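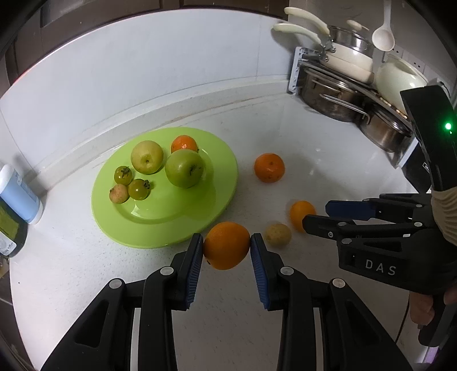

The August Fruit Problem: Frequently Asked Questions

Last updated 28 October 2020

What went wrong?

A batch of recordings made with the hand-held grippers came out with the left and right units out of step. The lag starts small and grows as the session goes on, so by the end of a long one the left gripper is letting go of an apple that the right gripper still thinks it is waiting for. A policy trained on this learns to wait politely and then drop things.

Which sessions are affected?

Every two-gripper session recorded at the Drumham kitchen in August, up to file 1724. Single-gripper sessions are fine. So is everything from Esivcombe, and the Esivcombe people have been gracious enough to bring it up at each meeting.

How was it found?

Ilona Illés was replaying a sort-the-fruit episode on the bench arms at quarter speed and the left arm closed on a tomato that had already gone. She assumed she had loaded the wrong file. She loaded it again. Then she loaded a different one and went to find Tamás Balogh, who had signed off on the sync check.

What did the sync check check?

That both clocks agreed at the start of the session. They did, beautifully. The check then reported a pass and took no further interest.

Was anyone hurt?

No. One of the bench arms closed on the rim of a ceramic plate during replay and pushed it off the counter. Nobody was inside the tape at the time. The stop button was pressed promptly, in the sense that it was pressed before the second plate.

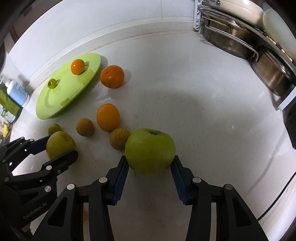

Can I repair my own files by shifting one side?

A fixed shift won't fix them. The lag changes through the session, so lining up the first grasp leaves the last one worse than you found it. Use the Diltix realign script, which stretches the left track to match the right, and look at the result before you train on it.

What does the script need from me?

At least two moments where both grippers do something unmistakable, one early and one late. Handing a fruit from one gripper to the other is ideal. If your operator never did a handover, the session goes in the reject folder. Please don't invent a moment. Someone tried.

What was the cause?

After a firmware update the left unit stopped asking for the time once recording began. It asked once, got an answer it liked, and stuck with it. The release note called this "reduced background traffic."

What has changed since?

Three things. The sync check now runs at the start, the middle and the end. A session that fails any of them is refused at upload, with an error message Gleice Andrade wrote and will not soften. Replay on the bench arms now starts with soft foam blocks, and real crockery comes out only after a clean pass.

I already trained on the bad batch. Now what?

Retrain from the last checkpoint before the batch went in. Fine-tuning on good data afterward has been tried, and the arms still hesitate over round objects. Fiachra Mac an tSaoi calls it manners. Take them off anything that works near people until the retrained model has passed the bench test.

Who do I tell if I see it again?

Lăcrămioara Stanciu. Send the file number and the firmware version of both units, and leave the grippers powered on until she has pulled the logs, which are wiped at shutdown. Yes, that is also on the list.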